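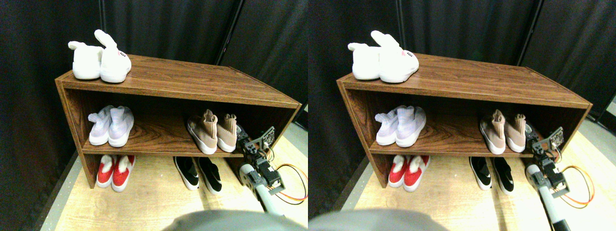
**Ticket 2000: Shoe rack rocks when touched**
Opened by: Muireann Conneely
Assigned to: Enda Flanagan
Product: Skisis low shoe rack, wood-grain brown (Grillia)
Site: Vornmont, ground floor, curtain end
Priority: Low (Enda). High (Muireann).
Date opened: October 21, 2026

**Reported problem**

Rack rocks front to back when anyone takes a shoe off the middle shelf. A small knock, then it settles. Worse on the right. Muireann says it has done this since August and that she has mentioned it. Pádraig says she has mentioned it.

Nothing has fallen off yet. The bunny slippers live on top at the left end and have so far kept their dignity, or as much as they came with.

**Steps already tried by reporter**

- Pushed it back towards the curtains. Still rocks.
- Pulled it forward. Still rocks, and now the mop won't go past.
- Folded a till receipt under one side. Worked until Mulligan ate the receipt.
- Asked Pádraig.

**Enda, first look**

Confirmed. It rocks with one finger on the top. Floor may be the culprit, as the boards at that end have never agreed with each other, but I'm not ruling out the shelf fixings. It is a simple enough object: a top, a side at each end and a shelf in the middle, with the lowest row of shoes sitting straight on the floor. There isn't much to go wrong, so whatever has gone wrong ought to be easy to find. I have written that sentence on tickets before.

Asked who built it. Pádraig built it. Asked whether he had used all the fixings. He asked what I meant by all.

**Enda, 2**

Need the leaflet for the tightening order on the side panels. Muireann is sure it went back in the packet with the spare screws and that the packet was "put somewhere safe". Checked the kitchen drawer, the other kitchen drawer, and the tin that says tea. Found a leaflet for a blender we don't own.

Tyyne suggested looking down the narrow gaps, on the grounds that everything flat in this building ends up in one. She may have a point.
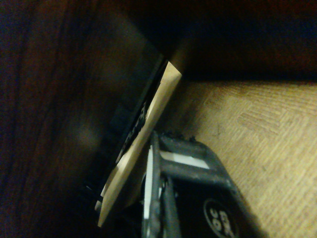 *Down the gap: long, flat, tannish. Padded envelope or a bit of light board. Markings alongside not legible.*

**Comment, Pádraig Conneely**

That's it. That's the packet.

**Comment, Muireann Conneely**

You can't tell that's the packet. It could be a birthday card from the previous tenants.

**Comment, Enda Flanagan**

Logging it as "flat item, unidentified". I am not taking a rack apart on the strength of an envelope nobody can read. Leaving it where it is until someone with thinner arms is on shift.

**Enda, 3: moving the load**

Went back to the rack and tried it with the shoes in different places, to see if weight makes any difference.

- Slippers on top, left end: no change. They weigh nothing, being mostly ears.
- Both sock pairs (lavender, beige) pushed to the left of the middle shelf: rocks less, looks terrible, and Nour couldn't find hers.
- Lavender left, beige right, as before: rocks as before.
- The red pair and the black pair: irrelevant to the rocking, as they stand on the floor. Moved them anyway for completeness and was told to put them back.
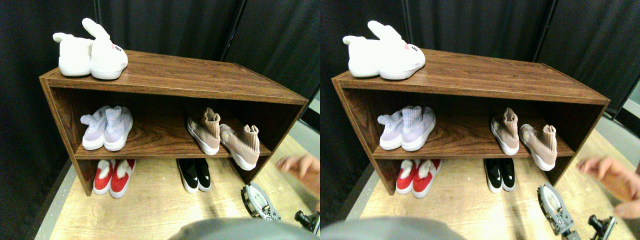 So the load is not the cause and everyone can stop rearranging it. I'd like the lavender pair on the left and the beige pair on the right until this ticket closes, purely so I am testing the same rack each time. The bit of bare shelf between them is to stay bare. It isn't a place for keys, post, or half a scone.

**Comment, Nour Mansour**

The scone was mine and it was wrapped.

**Enda, 4**

Emailed Grillia for a copy of the leaflet. Automatic reply thanks me for my interest in outdoor dining and promises an answer within 2 working days. I have written again using the word "shoe" more often.

In the meantime, slid a strip of cork under the right-hand side panel, towards the front. Rocking is down to something you'd only notice if you were looking for it. Muireann is looking for it.

**Workaround until further notice**

1. Use one hand for the shoe and the other on the top of the rack.
2. Don't sit on it. It's low and it's the right height, and I still mean it.
3. If the cork goes missing, check Mulligan before raising a new ticket.
4. Anyone with the reach to get the flat item out of the gap, please do, and leave it on my desk unopened.

**Status:** Waiting on supplier. Cork budget of up to 50 cent approved by Tyyne Hakala.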